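4.2 Does sorting by color slow builders down?

The claim that children build faster from sorted bricks is repeated in most parenting guides, usually without a source. The two studies cited most often, from Wadton and Overgaard, do not settle it. The Wadton study timed 28 children on a single model and let them choose their own starting point, so fast builders may simply have picked the easier half. The Overgaard study used more children but gave the sorted group a printed parts list as well, and its authors credit the whole difference to sorting. We see no way to separate the two effects in the data as published.

Our own sessions at Stondton used sets of 380 pieces, either sorted by color or left mixed. Sorting helped in the first few minutes and then stopped helping. Color may be the wrong thing to sort by in any case – a builder who needs a particular shape still has to dig for it, and a bin of one color hides small parts well. The Pinside survey reports that almost 1000 families prefer color bins, but preference is a poor stand-in for speed. We would not lean on it.

Piece layout was another weak point in earlier work. "Mixed" was rarely defined, and a thin spread of bricks is a different search task from a deep heap (Figure 2).

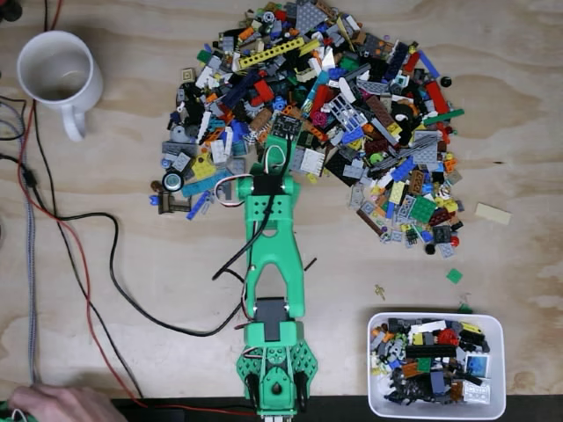 Figure 2. Mixed LEGO pieces heaped on a plywood tabletop.

Until depth is reported along with piece count, comparisons across studies should be read with caution – ours included.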